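Call for participants: does skipping breakfast matter as much as people say?

Vedmont Food Habits Project
Posted November 22, 2021

You have probably been told that breakfast is the most important meal of the day. You may have been told it by a parent, a gym poster or a box of cereal. We have spent a good part of the past year reading the studies behind that line, and we are not impressed. Many of them ask people once what they eat and then check their weight. People who eat breakfast also tend to sleep more and smoke less, and it is hard to say which of those things is doing the work.

So we are running our own study, and we need 110 adults to take part. We don't promise to settle anything. We would be happy with a set of honest food diaries, including the dull ones.

What you would do

For 13 weeks you keep a short diary on paper or on your phone. It takes a few minutes a day. You write down when you got up, when you first ate, what it was, and how hungry you felt at noon on a scale of one to five. That's all. We don't want calorie counts - most people guess them badly, and so do we.

Halfway through, some of you will be asked to change your habit. If you eat in the morning, you may be asked to wait until eleven. If you don't, you may be asked to have something before nine. Who gets asked is decided by a draw. If you can't stand the idea of either, please don't sign up, as people who drop out at that point leave us with a hole we can't fill.

Who can join

You should be between 18 and 65 and live within 40 miles of Vedmont. Night shift workers are welcome, and we would like more of them than these studies usually get. You can't take part if you have diabetes, are pregnant, have had an eating disorder, or take medicine that has to go with food. Please don't change your diet before the start in order to look better on paper. We will not be grading you.

We are not looking for believers. If you think fasting has changed your life, or that toast has, you can still apply, but expect to be asked about it in the first interview.

What you get

Each person who finishes the diary gets $123, paid by check within a month of the last entry. If you leave early you are paid for the weeks you did. There is no free meal plan, no app subscription and no coaching. You will get a copy of the results in plain words, whatever they say, even if they say nothing much.
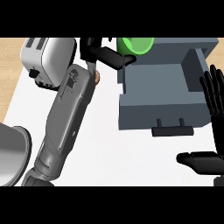

Toaster on a white tabletop. Toast counts as breakfast for this study; coffee with milk does not.

Who pays for it

The money comes from a small local grant. Two food companies offered to help and we turned both down. No cereal, bread or supplement maker will see the diaries or the draft report.

How to apply

Send a short note to Ilham Yeoh, study lead, at the Vedmont Food Habits Project, Elik Building, second floor. Tell us your age, your usual hours of work or study, and what you ate first yesterday. Notes by mail or dropped at the front desk are both fine. We answer everyone, though it can take a couple of weeks. Interviews are held in person and last half an hour. The diaries end in May.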